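Contre l'essuyage rapide

Je tiens depuis des années qu'on juge mal le travail de la vaisselle. On l'a classé parmi les corvées, on a inventé des machines pour le supprimer, et quand il en reste un peu, on le fait debout, pressé, en pensant à autre chose. Je voudrais défendre ici une partie de ce travail que même les gens soigneux négligent : l'essuyage des verres, à la main, avec un torchon.

Je suis arrivée en France à l'âge adulte et j'ai appris le français en grande partie dans une cuisine de restaurant. Les premiers mots que j'ai su employer sans faute étaient « torchon », « buée », « ébréché ». Mon premier emploi était au Maren, un établissement de 88 couverts où l'on me confiait les verres parce que je ne parlais pas assez pour prendre les commandes. La cheffe de salle, Tiruwork Admasu, parlait ma langue, mais elle refusait de l'utiliser pendant le service. Elle me prenait un verre des mains, le levait vers la lampe et me le rendait sans un mot. Je recommençais. Cela a duré un hiver entier, et je lui en ai voulu assez longtemps.

Il faut d'abord parler du tissu. On vend beaucoup de torchons très beaux qui n'essuient rien. Le coton neuf est apprêté, il glisse sur l'eau et la pousse d'un bord à l'autre. L'éponge bouclée laisse des peluches. Le lin, ou le métis si le lin est trop cher, devient bon après beaucoup de lavages, sans adoucissant, et il reste bon pendant des années. Ma belle-mère en possède 18, tous du même modèle, et elle ne les prête pas. Je l'ai trouvée sévère au début de mon mariage. Maintenant je fais comme elle.

Ensuite il y a le geste. La plupart des gens tiennent le verre par le pied et tournent la coupe avec l'autre main. C'est ainsi que les tiges se cassent, et que l'on se coupe à la base du pouce. On doit tenir la coupe dans le tissu, avec la paume, et sécher le pied à part. Le pouce entre dans le verre avec un coin du torchon, les doigts restent dehors, et les deux tournent ensemble, sans serrer. Je mets volontairement cette description en entier, car j'ai cherché un livre de cuisine qui la donne et je ne l'ai pas trouvé. On y explique sur quatre pages comment découper une volaille, et on suppose que le reste s'apprend tout seul.

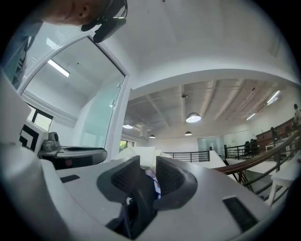
Or cela ne s'apprend pas tout seul. Cela se transmet, et il me semble que la transmission s'arrête. Mes neveux, qui sont des garçons intelligents et bien élevés, posent les verres à l'envers sur l'égouttoir et les rangent le lendemain avec leurs traces de calcaire. Quand je leur fais la remarque, ils répondent que le calcaire n'est pas sale. Ils ont raison sur ce point. Le calcaire n'est pas sale. Un lit défait n'est pas sale non plus, ni une lettre écrite de travers.

J'ai discuté de cela avec Eldana Endale, qui tient la brasserie Alemneh, à deux rues de chez moi, et qui pense exactement le contraire. Elle a acheté un lave-verres qui rince à l'eau osmosée. Les verres sortent brillants, ils sèchent sans aide, et ses employés rentrent chez eux plus tôt. Elle m'a demandé ce que je préférais : des verres essuyés à la main ou des gens qui dorment. Je n'ai pas su répondre tout de suite. Dans un restaurant, je crois qu'elle a raison. J'ai gardé les mains gercées pendant tout le temps de mon premier emploi, et je ne souhaite cela à personne.

Mais je ne parle pas du restaurant. Je parle de la maison, de six verres après un repas, peut-être huit si des amis sont venus. À cette échelle l'argument du temps ne tient plus. Essuyer six verres prend moins de temps que de choisir un film. Et ce temps a une qualité particulière : les mains sont occupées, les yeux aussi, un peu, et la bouche est libre. Les conversations importantes de ma famille ont presque toutes eu lieu devant un évier. C'est là que ma fille m'a annoncé qu'elle quittait ses études, un soir de mai, sans lever les yeux du verre qu'elle tenait. À table, elle n'aurait pas pu le dire – il aurait fallu me regarder.

On me reprochera de faire l'éloge d'une tâche qui est tombée pendant des siècles sur les femmes et sur les domestiques. Je connais ce reproche et je le prends au sérieux. J'ai été payée, et mal payée, pour cette tâche. Je demande seulement qu'on la partage avant de l'abolir. Celui qui n'a jamais essuyé les verres des autres se trompe facilement sur ce que vaut une soirée réussie. Chez nous la règle est simple : qui a cuisiné s'assoit, et l'invité qui propose son aide reçoit un torchon sec. Je ne dis plus « non, laissez » par politesse. J'ai remarqué que les gens en sont plutôt contents, et qu'ils restent plus longtemps.

Je reconnais aussi que tous les verres ne le méritent pas. Les gobelets des enfants, les pots de moutarde que l'on garde, tout cela peut sécher comme il veut. Je garde le torchon de lin pour les verres à pied et pour une carafe que Tiruwork m'a donnée quand j'ai quitté le Maren. Le bouchon ne ferme plus très bien. Je l'essuie en dernier, avec un torchon que je n'ai pas encore utilisé ce soir-là, et je la lève vers la lampe avant de la ranger.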